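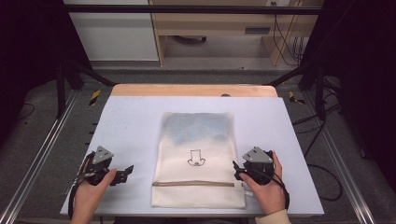
**Prorus 就手持夹爪异常闭合一事的说明,兼谈一只洗衣袋**

2022年11月5日,星期六

Prorus 今天宣布暂停 Kistside 项目中全部手持夹爪的示教工作。起因是一条拉链。我们原本希望首次对外发布新闻稿时,能有更体面的题目。

Kistside 的任务说起来很朴素:操作员双手各持一只夹爪,在桌面上整理网眼洗衣袋,开合拉链、翻面、折叠,动作数据随后用于训练双臂机器人。四月立项时,内部评审给这项任务的风险评级是“可忽略”。评级表现已收回重填。

故障发生在第471次示教。操作员 Nhung Đàm 松开扳机,准备放下拉链头,右侧夹爪却没有张开,反而继续收紧,直到她按下急停。拉链头脱落,袋子报废,人员没有受伤。Nhung Đàm 在事故报告的“现场情况”一栏写道:“夹爪比我更想把这件事做完。”安全部门要求她改写,她补了一个句号。

经查,问题出在 Hudetti 控制固件的一处重连逻辑。夹爪线缆出现瞬间断连后,固件会恢复断连前的最后一条指令。如果最后一条恰好是“闭合”,它便忠实地闭合下去,不再理会扳机的位置。我们调阅了此前的记录,发现同样的瞬断出现过6次,每次都被系统标为“提示”,颜色是一种令人放松的浅灰。

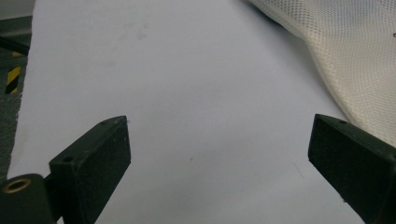 闭合力本身也值得交代。指尖设计上限为86牛,故障时记录到的峰值是97牛。超出的部分不足以造成严重伤害,但足以让手指被夹住的人对自动化产生看法。操作规程一直要求手指不得进入两指之间,规程没有提到的是,整理拉链时人会本能地伸手去帮忙。这一条现在写进去了,字号也调大了。

“我们为高速机械臂准备了围栏、光幕和一整本应急预案,”Prorus 安全负责人 Zubaida Abbasi 表示,“然后我们把一对夹爪直接交到人手里,附了一页纸。那一页纸是我签的字,所以这份新闻稿也由我来解释。”

即日起采取以下措施:

- 所有手持夹爪停用,固件更新后须逐只复测方可恢复。
- 断连后默认动作改为张开,重新闭合必须由操作员再次扣动扳机。
- 线缆接头更换为带锁扣的型号,并在每班开始前检查。
- “瞬断”由提示升级为停机报警,颜色改为红色。固件组曾建议橙色,未获采纳。

复测由外部机构 Lại 承担,负责人为 Nicanor Zúñiga。他的第一封邮件只问了一个问题:为什么最后一条指令会被当作当前指令。固件组的答复长达数页,其中真正回答问题的部分是“当时觉得这样比较流畅”。

已采集的示教数据不会删除。出现过瞬断的片段将单独标记,不进入训练集,以免机器人把这种执着学了去。使用同版本 Hudetti 固件的合作方已收到书面通知,请在更新之前停止使用相关设备,包括“只用一小会儿”的情形。

恢复日期视复测结果而定。项目经理 Abundio Villaseñor 原先提交的进度表上没有为此预留时间,新的进度表正在编制。报废的洗衣袋已作为物证封存,采购部门询问能否走正常报销,财务仍在研究应归入哪个科目。

**媒体联络:** Diễm Đỗ,Prorus 对外事务部。复测报告完成后,将向提出书面申请的媒体提供全文。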